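Subject: Re: [convers-analysis] Overlap marking when nobody will admit to overlapping
Date: 14th November

On the question of the left square bracket, an earlier poster wrote:

> I have inherited a set of transcripts from the Hillorville project in
> which every overlap is marked at its start and none at its end. The
> previous transcriber's notes say the ends are "obvious from context."
> They are not obvious to me. Do people on this list go back to the
> audio for this sort of thing, or is there an accepted way of saying
> in print that one has not? I should add that the audio runs to 21
> hours and my contract runs to the end of term.
>
> Also, is anybody still using the Udoneck conventions for laughter,
> and if so, why?

I'll take the second part first, as it's the one I can answer without consulting my conscience. Yes, people still use Udoneck. I use it. I learned it in graduate school from a photocopy of a photocopy, on which the symbol for a breathy laugh and the symbol for a cough had merged into a single gray smudge, and for two years my informants were either very amused or very ill. One of my reviewers found the pattern theoretically suggestive. I have since seen a clean copy of the handout and I'm sorry to say the distinction is perfectly clear.

As for the overlaps: go back to the audio. I know. I have given this advice to students and watched their faces. But the end of an overlap is where one party finds out that the other isn't going to stop, and if you are making any claim at all about who yields the floor, that's your data. If your chapter is about something else (greetings, say, or the ordering of complaints) then mark the starts, say in a footnote that ends were not marked, and cite your predecessor's notes with a straight face. Footnotes exist for this.

What I would not do is guess. I once worked on 614 pages of planning meetings from Seol where somebody had guessed, very neatly, always at a word boundary. Speakers don't cooperate to that extent. I was halfway through an analysis of their remarkable mutual attentiveness when I finally put the headphones on and heard a room full of people talking through each other like a flock of geese.

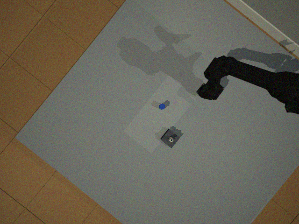 Table and tiled floor, rendered.

A middle course, if your supervisor will wear it: pick 9 stretches where the overlap matters to the argument, do those properly with both brackets, and leave the rest alone with a sentence in the methods section. The sentence should be short. Long sentences in methods sections make examiners curious.

One more caution, about software. If you are using Brurero to line up the transcript, be aware that it will supply a closing bracket wherever it finds an open one, and that it puts it at the end of the line without mentioning this to you. The setting is under "Tidy," which I'd have called something else. When I ran it over my old files last October it added 2193 brackets to a corpus I had been describing in print as hand-corrected. I turned it off, restored the backup, and went for a walk.

Does anyone have a copy of the second Udoneck handout, the one on pauses? Mine stops at page two, in the middle of the explanation of what to do when a silence belongs to both speakers. I've been assigning those silences to whoever spoke last, on no authority whatever, and would like to know how wrong I've been. Off-list is fine. Off-list may be kinder.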